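Plerkport simulation working group
Minutes, February meeting
Start 10:05. Quorum present. Minutes of the previous meeting approved with one correction (item 3, "contact stiffness" for "contact force").

1. Status of the rendered set
The wrist-view set now holds 2,084 episodes, all generated with the Steltex renderer. Of these, 535 were rerun after the joint limit error reported last time. The old versions have been moved to the archive folder and must not be used for training. Checksums for the new ones are on the shared drive.

2. Texture randomization, result
The group reviewed the comparison between fixed and randomized backgrounds. Both policies were trained for the same number of steps with the same seed list and tested on 119 held-out room layouts. The randomized policy did better on layouts with strongly patterned walls and floors. On plain layouts the two could not be told apart. It was noted that the test layouts share some floor textures with the training set, so the result for floors may be too favorable. Wall textures were fully separated.
A question was raised on whether the gain comes from texture or from the camera tilt, which was also varied in the second half of the runs. The log files do not allow the two to be separated. Agreed to repeat the comparison with tilt held fixed before anything is written up.

3. Open-gripper frames
Frames with nothing between the fingers are needed as negatives for the grasp classifier. The current sampler draws them only from the approach phase, where a target is often in view. The proposal is to add frames in which the hand faces a wall and no target is visible. Agreed in principle. Target number is 2,000 frames, drawn evenly over the available wall materials.

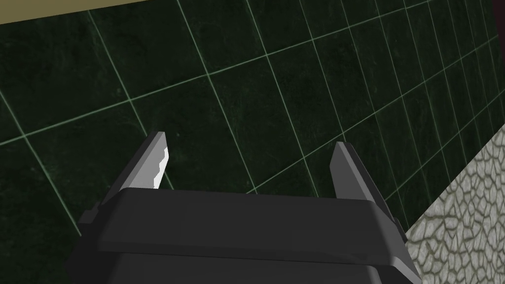

The classifier input will stay at the present resolution. Dark walls are to be kept in the draw even where the gray fingers have low contrast against them, as the Humetti test cell also has dark panels. Lighting stays even for this round. Shadow variation is put off until the tilt question in item 2 is settled.

4. Finger pad model
The pad mesh has a toothed edge, and the collision shape is still a plain box. Small parts can rest at a slightly wrong depth in the render as a result. Two options were discussed: a convex decomposition of the pad, or a thinner box set back to the root of the teeth. The second is cheaper and will be tried first. No change to the visual mesh.

5. Write-up
The methods section for the Grīnberga report is to state the texture split, the seed list and the rerun episodes. The floor overlap is to be given as a limitation.

Actions
- Repeat item 2 comparison, tilt fixed. Simulation team.
- Extend sampler to wall-facing poses. Data team.
- Thin box collision shape, test on small parts. Simulation team.
- Draft methods section. Data team.

Meeting closed 11:20. Next meeting at the same time, same room.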